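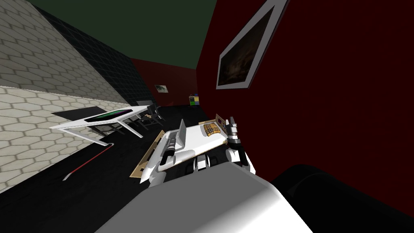

Progress Report: Nudwood Housing Renewal Program

Home | Programs | Reports | Contact

Reading time: 2 minutes

17 September 2022

Prepared for the Okeke Foundation by Annag Morrison, Program Manager, Cokano Homes

Summary

The period covered by this report runs from the start of May. The grant supports the purchase, repair and resale of older single-family homes and townhomes in Nudwood to buyers of modest income. Work is on schedule in most areas. Two matters, title clearance and roofing costs, require the Foundation's attention.

Sales and Acquisitions

Cokano Homes has closed on 14 properties to date. All were sold to owner-occupants under the resale terms approved by the Foundation, and each deed carries the standard restriction on later sale. Two further homes on Pundero Street are under contract. Closing on the second has been delayed by an unreleased lien from a prior owner. The title company has requested the release and we expect to receive it before the end of the next reporting period.

Buyer Preparation

The buyer education course was completed by 78 households. Attendance at evening sessions was higher than at daytime sessions, and the schedule has been changed accordingly. Several households have asked for more help in reading inspection reports – a topic now given its own session.

Repairs

Kitchen and bathroom work was carried out within the approved allowance. Roofing was not. Bids came in above the amounts set out in the original budget, and the average overrun per home was $1,379. This has been met from the contingency line, which will not cover the same overrun on the remaining homes.

Inquiries from the public continue to come mainly through local agents. The listing pages were revised to state income limits more clearly, and fewer ineligible applications have been received as a result.

Requests to the Foundation

We ask that unspent marketing funds be moved to the roofing line. We also ask for written confirmation that the second Pundero Street home may be counted in the current grant year if the lien release arrives late – the purchase agreement is already signed. A revised budget table is attached.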